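4.2 Preparing the Work Surface

Wipe the tabletop with a damp cloth and let it dry. Clear a space for the Cellis label printer.
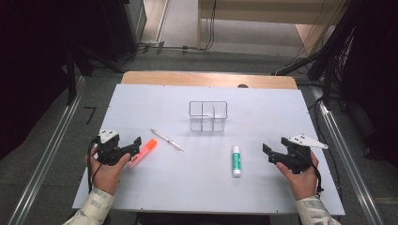 4.3 Loading Labels

1. Switch the printer off and open the cover.
2. Insert a roll of 200 labels, printed side up.
3. Feed the first label past the cutter and close the cover.

Caution: Keep fingers away from the cutter.

Clear plastic containers take the 22 mm label.
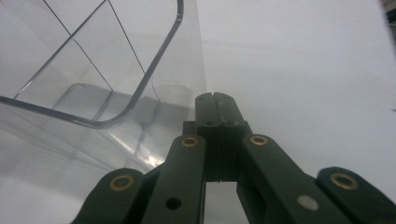 Press each label down from the center outward. Wait 2 minutes before stacking.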